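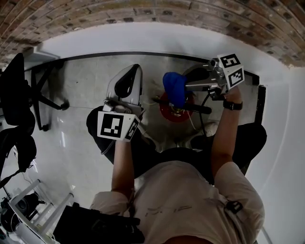 FOR IMMEDIATE RELEASE

Witine Opens Its Small Room Paint Line to Everyone Who Has Ever Hit an Elbow on a Wall

COMSTEAD, 23 Jul 2018 — Witine, the paint maker best known for selling white to people who came in for blue, today announced Sitamholm, a line of interior wall paint made for hallways, closets, pantries, stairwells and the other parts of a home that real estate listings prefer to leave out.

Sitamholm goes on sale this week at the company's factory store in Comstead and through independent paint and hardware dealers. It comes in 9 whites and no other colors. Customers hoping for a sage green are invited to look at the rest of the Witine catalog, where there are plenty, several of them hard to tell apart.

The idea behind the line is simple enough. Most wall paint is designed and advertised for large rooms with a sofa in them. The walls in those rooms lead an easy life. Nobody drags a vacuum cleaner along them. The walls of a narrow passage, by contrast, are brushed by coats, kicked by children, scraped by laundry baskets and leaned on by anyone trying to get a boot off. They are then judged at close range, because there is no other range available.

"We spent years telling people that our paint looked beautiful from across the room," the company said in a statement. "A fair number of them wrote back to say they didn't have an across the room. We kept those letters in a drawer for a while and then we read them."

Witine started work on the product in February of last year with a survey of its own customers. It received 330 replies. Of these, 92 named a hallway or closet as the part of the home they most wanted to repaint and had least intention of repainting. The usual explanations were scuffs, poor light and the ladder not fitting. One reply consisted of a drawing of a ladder not fitting.

What is in the can

Sitamholm is a water-based paint with a low-sheen finish that sits between a flat and an eggshell. Flat paint hides bumps in the plaster but holds on to every fingerprint. Shinier paint wipes clean and shows off the bumps. Witine's chemists were asked for something that would do a decent job of both, and after a period of silence they delivered it. Marks from shoes, bags and pets can be taken off with a damp cloth and mild soap once the paint has had 2 weeks to harden. Before that, the company suggests walking down the middle.

The whites have been mixed for low light and for bulbs, as many hallways have never met a window. Cooler whites tend to turn gray in such places, and very warm ones can look like the inside of an old teapot. The Sitamholm shades stay in the middle of that argument, with enough difference between them to keep couples busy in the store for an afternoon. All of them cover earlier pale colors in 2 coats. Dark red will need primer and some patience.

The names were chosen in-house and are meant to be useful. They include Back Hall, Under Stairs, Broom Closet, Second Landing and Where the Coats Go. A proposal to call one of them Whisper of Alpine Linen was discussed and withdrawn.

The can itself has changed too. Witine's standard can is wide and squat and takes up most of the floor in a closet, usually the part where the painter had planned to stand. The Sitamholm can is taller and slimmer, with a handle that locks upright and a lip that lets a small roller drain back into the paint. The design came from Coetzee, a packaging studio also based in Comstead, whose own office is at the end of a long corridor. Witine says this was noted in the studio's favor.

Advice that comes with it

Each can carries a folded leaflet on painting in tight quarters, which the company believes to be the first thing it has ever printed that customers might keep. It recommends starting at the far end and working toward the door. It recommends a short-handled roller, a lamp placed low on the floor to show up missed spots, and taking the door off its hinges where that can be done without starting a second project. It has a short section on ventilation, which customers should read before opening the can — a fan in the doorway, facing out, is the least anyone should do in a closet.

There is also a page on ceilings. It is mostly sympathetic.

Prices and where to find it

Dealers set their own prices, and Witine expects Sitamholm to sell for slightly more than its standard interior paint and noticeably less than moving. It comes in quart and gallon sizes. The quart is likely to be enough for a closet, and the gallon for a hallway of ordinary length, with a little left over to go hard in the basement next to all the others.

Sample cards are free at the Comstead store and at participating dealers. They are painted with the real product instead of printed ink, and each is large enough to tape to the wall and look at for several days. The company strongly encourages this, having taken back a lot of paint over the years from customers who chose it in the parking lot.

Dealers who already carry Witine products can add Sitamholm to their next regular order. A narrow display rack, suitable for the narrow aisle it will probably be put in, is included with first orders at no charge.

About Witine

Witine makes interior and exterior paints, primers and wood stains at its plant in Comstead, and sells them through independent stores. The company is privately owned. Its head office was last painted some time ago and is on the list.

Press contact

Members of the press may request sample cards, a leaflet or a can of any Sitamholm shade from the Witine press desk at the Comstead factory store. Please give a first and second choice of white. Requests for "just a normal white" will be answered with all of them.

###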